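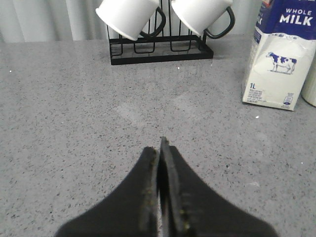

Talk notes, wrist camera / grasp state stuff
20 min slot + questions. Last edited 3rd May. Abla has the clicker.

OPENING

Say hi, say who we are. Me on perception, Abla Srour on the controller. Don't do the company history, they had that in the morning session.

One line version of the talk: our planner was fine, our grasp was fine, and the code sitting between them was lying to both. Forty minutes of material in here so SKIP anything marked (skip).

Ask for hands: who runs a wrist camera? Who trusts it for anything in the last few inches? Wait for the laugh. If no laugh keep going.

THE TASK

Kitchen counter work. Mugs hang on a wire rack, milk carton off to the side, arm has to get to one without bumping the other. Speckled counter. Mugs white, curtain behind pale gray, so not much contrast where you want it most. Fingers are black and take up the bottom middle of every picture we get.

Mention the rack. Thin black wire, depth hates it. Mug handles also black. So the part you want to grab and the part you must not hit look the same to the segmenter. Pause here, people write this down.

Carton is the easy one. Big flat faces, big letters, cow. Detector got it from day one. Do not spend time on carton.

OLD STACK

Three pieces. Plaria does planning. Talier is our perception node, wrist view in, object poses out. Then a grasp state thing that was never a real module, just a pile of ifs in the controller. That's the villain.

What the ifs did: looked at finger width, looked at motor current, decided "open", "closed empty", "holding". Three states. Worked great on blocks.

Why it broke on mugs: a handle is thin. Fingers closed on a thin handle and fingers closed on air give you nearly the same width. Current helps but the pads wear and get stuff on them, so the threshold you tuned in November is wrong by spring. Abla to tell the story of the run where it "placed" a mug it never picked up. Let her tell it, she's better at it. Keep to one minute!!

Result in logs: planner believes it has a mug, plans with a mug shaped collision body stuck on the gripper, swings wide to avoid the rack with a mug that isn't there. Looks very careful. Is nonsense.

WHAT WE CHANGED

Idea is dumb simple. The camera is already looking at the fingers. We were masking them out. We threw away the one region that answers the question.

So: keep the full view for Talier as before, fingers masked. Then cut out a patch around the seam between the pads and send that to a small second network. Outputs a probability of empty, not a label. Stress probability. Controller gets to decide what to do with a 0.6.

Training set: 2,000 patches, hand labeled. People always ask if that's enough. For this, yes, because the camera doesn't move relative to the fingers, so the patch always lines up. Fingers only have one axis to vary on. Background changes, that's it.

(skip) Labeling tool details. It's a keyboard shortcut and a folder. Nobody needs to see it.

Things that hurt us:
fingers are so close to the lens they're soft. The sharp part of the view is further out. First version learned to look at the counter through the gap insted of at the pads. Moved to a different counter and it fell apart.
pads get marks and residue. Version one thought a dirty pad was an object. Fixed by putting lots of dirty pads in the training data and not cleaning them. Tell them to stop cleaning their pads before data runs, gets a reaction.
seam fully shut vs. almost shut. Still not solved. We fuse with width and live with it.

TIMING, ABLA'S PART

Abla takes over here. I sit down. Notes for her anyway in case her voice goes again.

The check has to land before the lift gets planned, otherwise what's the point. Budget we gave ourselves was 50 ms from shutter to answer. Most of that was not the network. It was copying the picture between processes, twice, for no reason anyone could remember. Shared memory, done.

Second bug, more fun. Timestamps. Joint state stamped at read, camera stamped at arrival. So the patch and the width were from different moments, and during a close that matters a lot. If you take one thing home: stamp at the shutter. Repeat it. Put it on the slide bigger.

Ghumman is our replay tool. Feeds old logs through the new node at real speed, with real delays. Demo clip goes here if the projector cooperates. If not, talk through the graph. DO NOT live code.

PLANNER SIDE

Now the planner gets a belief on "is something attached" and not a flag. Low belief, no collision body, retry allowed. High belief, attach and go. Middle, back off a little straight out from the rack and look again. That middle branch was the whole fix for the mugs. Cheap. Should of done it first.

Be fair about the cost: backing off adds a motion. Some teams will hate that. Ok. Turn it off for boxes, we do.

Regression suite is 149 logged approaches, mugs and cartons and a few odd ones. Every merge replays all of them. Prelton is the box it runs on, under a desk, do not unplug. (skip the desk joke if running late)

CLOSE

What we'd like to do next: same patch, but say which finger has contact. And handle orientation, the mugs hang tilted, rims down, handles out to one side, and our pose for the handle is still bad when the wire is right behind it. Anyone with a good thin structure depth method come find us.

Thanks slide. Leave it up during questions, has the email on it.

LIKELY QUESTIONS

Why not tactile? Would love to. Cables, cost, pads wear out. Camera was already paid for.
Does it transfer to other grippers? No. New fingers, new patches, retrain. Be blunt.
False empties? Yes they happen, mostly when the object is same color as the fingers. Black handles again.
Open source? Ghumman maybe. Ask Abla, don't promise anything from stage.

Water. Adapter. Check the fonts on their laptop first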